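Jaidee Skills Fund
Interim progress report, second funding period
Prepared for the program office by Montri Jitpraphai, Hundthorpe Training Center
11/4/18

1. Enrollment and attendance

The evening program in warehouse and packing work enrolled 20 adult learners in this period, which meets the target set in the grant agreement. Two learners left to take up full-time work and one moved out of the area. Their places were offered to applicants on the waiting list, and all three were filled before the second module began.

Attendance was strong in the first module and weaker in the second. The drop follows a change to the last bus from Hundthorpe, which now leaves before the end of the session. Classes have been moved forward by half an hour, and attendance will be reviewed again in February.

2. Course content

Learners have completed the units on manual handling, labeling and stock records. The unit on line work is in progress. It covers safe clothing, stop procedures and the reporting of faults, and is taught from the workbook supplied by Tedard. Tutors found the chapter on fault reporting too long for a single evening – it is now taught over two.

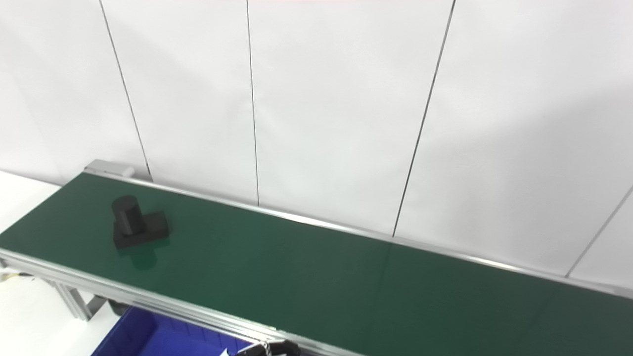
Conveyor with green belt and aluminum side rails.

Written tests for the first three units have been marked. Most learners passed at the first attempt. Those who did not were offered a short review class, and 8 learners in all chose to attend, including several who had already passed but wanted more practice with stock records.

3. Employer contact

Futex has agreed to interview every learner who completes the course. Two further employers have asked for details, and a meeting with one of them is being arranged.

4. Spending

Spending on tutor hours and printing is in line with the budget. Travel support has cost $1,794 to date, against a planned $1,000. The difference arises from the bus change described in section 1, as some learners had to share taxis before the new class times took effect. The center requests approval to cover the overspend from the unused part of the advertising line.

5. Next period

The center will finish the line work unit, hold the final tests and send the program office a list of completions. A revised travel estimate will be submitted with the next claim.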